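Romthorpe Crossing Lighting and Closure Log: README

19 Aug 2026 | Golnar Asadi | 3 min read

We use cookies to remember your settings. Accept or manage preferences.

Summary

The log records feature lighting and lane closures on the Romthorpe road bridge, from the opening of its first span in January to the end of the most recent quarter. It was put together from council notices, the contractor's night sheets and the lighting operator's own show files. Each row is one event: a lighting program run on the bridge, a closure of one or more lanes, or a closure of the shared path.

There are 315 rows. Of these, 71 are lighting programs and the rest are closures.

Files

events.csv holds the main table, one row per event.
programs.csv lists the lighting programs by name, with the colours used and who asked for them.
closures_notes.txt is free text copied from the night sheets, lightly tidied.
CHANGES.txt says what was altered between versions.

Columns in events.csv

event_id: a number. Gaps are normal, as duplicates were removed after numbering.
kind: light, lane or path.
start, end: local time, 24-hour clock. Where the night sheet gave only a start, end is blank.
span: west or approach. The eastern span isn't open and has no rows.
direction: in, out or both. Blank for lighting programs.
requested_by: a short code, explained in programs.csv. Blank for closures.
music: yes, no or unknown. Yes means the program was timed to a broadcast soundtrack.
source: notice, sheet or show.

How it was collected

Touran Salehi typed up the night sheets, which are handwritten until the end of the opening month and printed after that. Kianoush Karimi exported the show files from the lighting operator, Bakhtiari, and matched them to the public notices by date. Where a notice and a show file disagreed about the start time, the show file was kept. This happened mostly on windy nights, when programs were held back until the gusts dropped under the limit for the cable fittings.

Some 67 closure rows come from a sheet alone, with no public notice to match. Most are short overnight closures for barrier work. We kept them in, but treat their end times with care. A few crews wrote down when they left the depot instead of when the lane reopened.

Traffic counts are not included. The counters on the Skitovier approach were still being calibrated when the log was closed off, and the old bridge used a different type, so the two sets can't be put side by side yet.

Known problems

The opening night is entered as a single lighting program. It was run in several parts with speeches in between, and the show file doesn't split them.

Colour names are the operator's. "Harbour blue" and "river blue" are separate presets even though the difference is hard to pick from the shore.

Path closures were under-reported at first. If you are looking at cycling or walking access, start after the opening month.

Daylight saving changes have been checked by hand in lane rows but not in path rows.

Suggested use

The log suits questions about how often the bridge is closed overnight, how closures bunch around works, and which groups ask for lighting. It doesn't suit questions about delay or travel time. It says nothing of how many people came to see a program.

Please don't use the requested_by codes to rank community groups. Requests that were turned down are not in the table.

Licence and citation

Free to reuse with credit. Cite as: Asadi, Salehi and Karimi, Romthorpe Crossing Lighting and Closure Log. The town of Romthorpe asks that its crest not be used with the data.

Corrections

Send corrections to Soudabeh Arabzadeh with the event_id and, if you have it, a copy of the notice. Haruto Iwasaki looks after the mirror at Sulilum, which is refreshed after each release and may be a version behind.

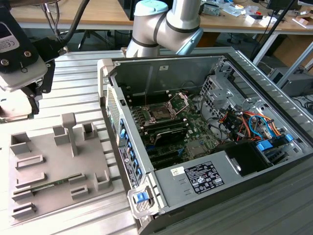
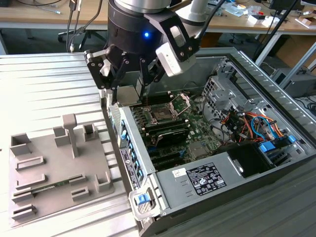
Both pictures: desktop tower on its side, side panel off, CPU socket open and empty.

Get release notes by email. Enter your address to subscribe.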